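4.2 The slipping grip

I should own up to the fault that ate most of our spring, as it shaped nearly everything in the section after this one. We had collected 1,234 towel folds with the hand-held grippers by the end of May, and I was feeling rather pleased with myself. Then I started playing the recordings back next to the jaw width readings, and the two didn't agree. The jaws said they were closed on cloth. The video, in a fair number of cases, showed cloth sliding out of them.

My first thought was that the Warkama logger had drifted again (it had form for this, see Section 3.4), so I spent far too long lining up clocks. The clocks were fine. What we had was a plain mechanical slip: the person holding the tool squeezed, the fold went in, and somewhere during the lift the towel crept downwards until only a thin lip of it was left between the pads. A person feels that happening and squeezes harder, or dips the wrist, or has another go. They do it without thinking, and we had never asked anyone to say when they did.

Terry cloth was far and away the worst for it. Our thin cotton tea towels hardly slipped at all, and I'd tested the pads on tea towels, so there's a lesson for me. With a thick towel the loops squash flat under the pad and then roll over one another, and the jaw reading hardly moves while this is going on. Figure 6 shows a fold of the sort that gave us trouble, with the cloth pinched just below the rolled edge and a strip of it hanging below the pads.

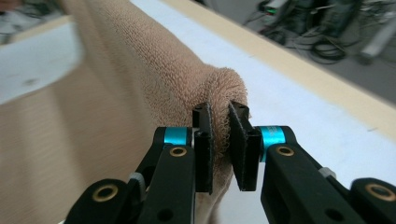 Figure 6. Hand-held gripper closed on a thick fold of terry towel.

Why does any of this matter for the robot? Well, the policy we trained on that first batch copied the jaw width beautifully and the wrist dip hardly at all. On the arm in the Sayegh lab it would close on a fold, start to lift, lose the towel and then carry on with the whole rest of the motion, laying nothing at all very neatly on top of nothing at all. I watched it do this more times than I'd like. The worst run was the one where it dropped a towel half over the side of the table, came back for the next fold and closed on the table edge instead. The force limit in the Briltedham controller should have stopped it there and then, but I had raised that limit the week before to help with heavy bath sheets and had forgotten to put it back. The arm pushed on until the wrist joint faulted. No one was inside the marked area, thank goodness, but a pad was torn off and we lost two days to recalibration.

So we had two separate problems and, for a while, I muddled them up. The slip was a fault in the data. The table strike was a fault in how we ran the arm, and it would have been just as dangerous with perfect data. After that run the force limit was locked in a file I can't edit on my own, and anybody changing it has to get a second person to sign it off.

For the data, I went back through all the recordings by hand and tagged each one. Of the full set, 435 had at least one slip that I could see, and a further nine were so blurred at the moment of lifting that I left them out. That gave us 790 clean folds. I did try keeping the slipped ones in with a slip label attached, using the tagging tool in Sketex, and the policy did get a bit better at trying again. It also started letting go of towels it was holding perfectly well, so I dropped the idea. I still think there's something in it.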